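4.2 Net sessions and match scores

Club batters like to say they are "hitting it well" when the scorebook says otherwise. We took the claim seriously, which was more than their captains did. Across the June fixtures, 41 batters at Kemeys and Cusside rated their own timing before each innings, giving 592 usable ratings. Bennani and Howells coded the dismissals separately and argued over 3 of them.
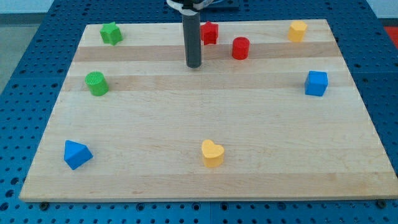 Figure 2. Blocks on a maple board.

Does feeling in good touch predict a bigger score? Only weakly, and the link vanishes once the quality of the bowling is taken into account.

Self-rated timing did predict one thing well: how long a batter spent explaining the dismissal afterward. Pugh's earlier scale had no item for this, and we have added one.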